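## 3. Folding and Packing of Fabric Items

The storage part of the Wosthorpe project looked at how small fabric goods can be folded so that they fit a fixed bin. Straps were treated as a separate problem from the start. In the first trial plan they were ignored, and the fold heights we recorded could not be repeated.

### 3.1 Work surface

All folding was done on a large pale table made of two joined sections. The near section was kept for the item being folded. The far section held other objects waiting their turn. Light table tops make dark straps easier to follow, and the Jukent supply list we used had more dark items than light ones.

The joint between the sections was used as a limit line. An item that crossed it during folding was pulled back and the fold was started again.

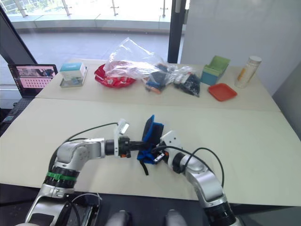

### 3.2 Fold sequence

Each item went through 3 steps:

1. Flatten the body and pull the strap clear.
2. Fold the body along its longer side, with any flap left for last.
3. Lay the strap over the fold and tuck the end under the flap.

Step 3 caused most of the lost time. A strap that hangs loose on the table catches under the body at the next fold, and the item then has to be opened again. Stiff flaps are a second problem - they spring back up unless the body is held while the strap is tucked.

### 3.3 Results

We logged 117 folds. Of these, 52 had to be restarted at least once. Fold height was measured with a Wistent gauge after the item had rested without load. Items with a tucked strap stacked flat in the bin. Items with the strap wrapped around the outside leaned to one side and used more space.

The bin was the small Van den Broek type with straight walls. Tapered bins were left out of the test, so the stacking results should not be applied to them.

### 3.4 Open points

- Fabric thickness was not measured before folding.
- Restarts were logged without a cause for the first part of the trial.
- Strap length should be added to the item sheet in September.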